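4.2 What people do with a spare theatre ticket

Figure 3. Rendered tabletop with a white oval platter and a dark blue woven basket. 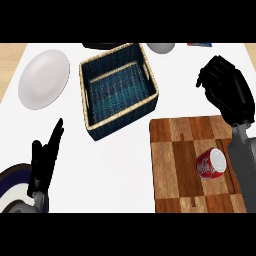 Radosław Pawłowska wrote back to my first draft of this section to say that I'd got the spare ticket all wrong, that most people he knew at the Heltville Playhouse never meant to give it away at all, they just bought two out of habit and worried about it later. I grumbled for a day or so and then went back to the survey, and I'm afraid he had a point.

So let me start again. We had 1181 completed forms from people who had booked for at least one play or opera in the season that opened in March. I'd asked them a very plain question: the last time you had a ticket you couldn't use yourself, where did it go? I had expected a tidy split between friends and the box office (returns are free at Heltville up to noon on the day, and the staff are lovely about it). What I got was a great pile of stories, plenty of them written sideways up the margin.

A lot of tickets went to neighbours. I hadn't even put neighbours on the form! People had crossed out "colleague" and written it in. One woman had passed on the same pair of seats in the upper circle for 5 seasons running, always to the couple downstairs, and the couple now thought of the Christmas opera as their own outing. She still paid for it. When I rang her to ask whether that bothered her she laughed and said she couldn't stand Puccini.

Then there were the tickets that went nowhere. I find these the most interesting, and they're the ones Radosław was on about. The respondent had booked a second seat with nobody in mind, asked one or two people half-heartedly, and gone alone with a coat on the chair next to them. Several said they rather liked having the coat there. Dinesh Thakur, who coded the free-text answers with me, wanted to file these under "waste", and we argued over it for most of an afternoon. I've kept them as a group of their own and called them held seats, which is the term used in the rest of this section and in 4.3.

Held seats turn up far more often among people who book by phone. I don't have a good explanation. It may be that saying "just the one, please" out loud to a stranger is harder than clicking a box, and a few forms hint at that, but I didn't ask about it directly and I wish I had. The follow-up interviews, which began on 10th December, do ask, and I come back to them in section 6.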